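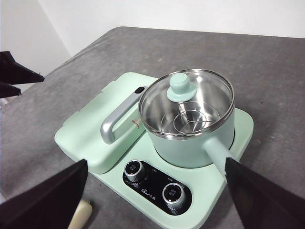 Figure 3. Tabletop breakfast machine in mint green, with the small pot standing on the round heating area.

4.2 Where breakfast went after the move

I'll start with the finding I least expected, and then back up to how I got to it. When people in my study moved from a bigger place to a smaller one, dinner hardly changed. They cooked the same pasta, ordered from the same two restaurants and ate at more or less the same hour. Breakfast was the meal that fell apart. It got shorter, it moved to other rooms, and in a few homes it split into two little meals with a commute in the middle.

As described in Section 3, the people I talked to came from 18 households, all of them in their first year at a new address. Most had moved into the Lüthi buildings on the north side of Mornitz, and the rest had gone to Hakdale, where the apartments are older and the kitchens are a bit deeper. Everyone kept a breakfast diary during the month of March. I got 120 usable diary pages back, and 86 of them say something about where the person was sitting or standing. (I had not asked for that! The form only had a space for "what" and "when," and people squeezed the "where" into the margins.)

Those margin notes ended up carrying most of this section. "Windowsill again." "On the bed, sorry." "Standing, coat on." One woman in Hakdale drew a tiny floor plan on each page and put an X on it, and over the month the X crept from the table to the counter to the chair by the front door. I asked her about it in the follow-up and she laughed, because she hadn't noticed. The table was still there and still clear. She just liked hearing the elevator from the chair, so she knew when her neighbor was going down.

Small cooking appliances came up too, mostly as things that needed a home. Several people told me they picked one machine over three separate ones when they packed, and combined models like the one in Figure 3 were mentioned as the kind of thing that earns its spot on a counter. I want to be careful with this, though. Earlier work on small kitchens tends to treat the appliance as the cause of the habit, and my diaries don't back that up very well. People who owned a combined machine and people who owned a dented saucepan drifted away from the table at the same speed. What mattered more was light. In the Lüthi buildings the kitchen faces the courtyard and the main room faces east, and in March the east window is where you want to be at seven in the morning.

Valentin Mösli, who coded the diaries with me, thought at first that I was making too much of the light. He went through the pages on his own using Flaromis, the tagging program our department has on its shared computers, and he came back with noise as his top candidate. We argued about it for most of a week. His reading was that people were moving away from the refrigerator, which in the courtyard kitchens hums right beside the table. I still lean toward light, but I gave him the Hakdale cases, where there is no east window to speak of and people moved anyway. Our tags for those pages now say "noise or company," and I'm not in love with that label.
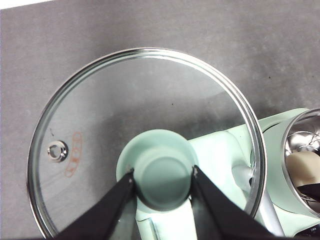 Company deserves more room than I gave it in my first draft. In the old homes, breakfast was often the one meal where people sat near each other without planning to, and the small apartments changed how that worked. Couples told me they now took turns in the kitchen, one dressing while the other ate, and they talked through the open door. They also kept checking on each other's food. A father in Mornitz said the best thing about a see-through lid was that he could glance down at his daughter's eggs on his way past and leave everything shut. The lid in Figure 4 is of that sort, clear glass inside a polished metal band with a round knob on it, and you can read whatever is underneath from standing height. He called this "cooking by walking by," and I have used his phrase as a code ever since. It shows up in diary after diary once you look for it, along with the toast somebody else pushed down and the kettle filled for the next person.

So does the small apartment make people eat alone? I went in thinking yes. Of the pages with a location on them, 55 mention another person somewhere, and quite a few of those are people eating at separate times who still count it as eating together. "Breakfast with Mom," one teenager wrote, and then underneath, "she was in the shower." I asked him if that was a joke. He said no, they talk the whole time, she just has to shout.

That answer gave me trouble with my own categories. The form I borrowed from the pilot had two boxes, "alone" and "with others," and I now think the pair does harm. It pushes a meal like the teenager's into the wrong pile whichever one you pick. For the second round I'm going to drop the boxes and ask people to write down who they spoke to before leaving home. It's messier to code — Valentin has already complained — but it fits the way people tell it when you sit down with them.

There are limits here that I should put on the table. March is one month, and a bright one in both towns that year. Nobody in the group had a baby. Two households stopped writing in the last week because they were painting, and their final pages say mostly "cereal, hallway." I also suspect that keeping a diary made some people fancier than usual. There is a poached pear in my data, and when I brought it up, the man who ate it told me he had never made one before and didn't plan to do it again.

What I take forward into Section 4.3 is the movement itself, from table to counter to window to door, and the question of whether it stops. Some of the Hakdale people had already bought a second, smaller table by the time I came back for the follow-up. One had put it right under the coat hooks.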